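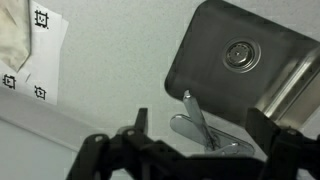
I'd been told Lovely Maglaya would be late, because pop stars are, and then she was sitting in the café before me with a half-eaten cheese scone and a second one waiting on my side of the table. "I guessed you for a plain," she said, "but the plain ones looked sad." Reader, I was hers.

If you've had the radio on at all since June you'll know Flarkdale, the single she wrote about the town she grew up in. What I wanted to hear about was the pen pals. Lovely writes back to fans, by hand, on proper paper, and has done since her first tour, when she was opening for Estel and playing to nearly 500 people a night (her sums, and she admits she rounds up!).

"My gran wrote letters to everyone," she told me. "The dentist got letters. So when a girl sent me 3 pages about her exams I thought, well, I can't send her a signed photo, can I?"

The tally so far is 1537. She keeps it in the back of a diary and showed me, a bit shyly, all those little gates of five in green biro.

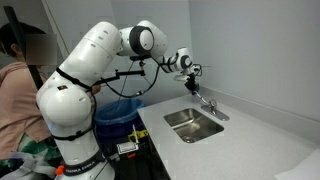

I asked if she ever runs out of things to say. "All the time. Then I tell them what I had for tea." One fan in Barredo now sends her soup recipes in return, and she's cooked 2 of them, one of them badly. "I used a whole bulb of garlic instead of a clove. My drummer slept in the other van."

We talked about the new album, Sesmont, for all of five minutes - she says it's slower, with more piano, and that her mum cried at track four and then asked for the heating to be turned up. Mostly we talked about stamps, and whether it's rude to write to somebody in pencil. She thinks it isn't. I've always thought it is, and we went back and forth on that until the staff began stacking chairs.

She asked for my address as we were leaving. The letter came the week after, in pencil.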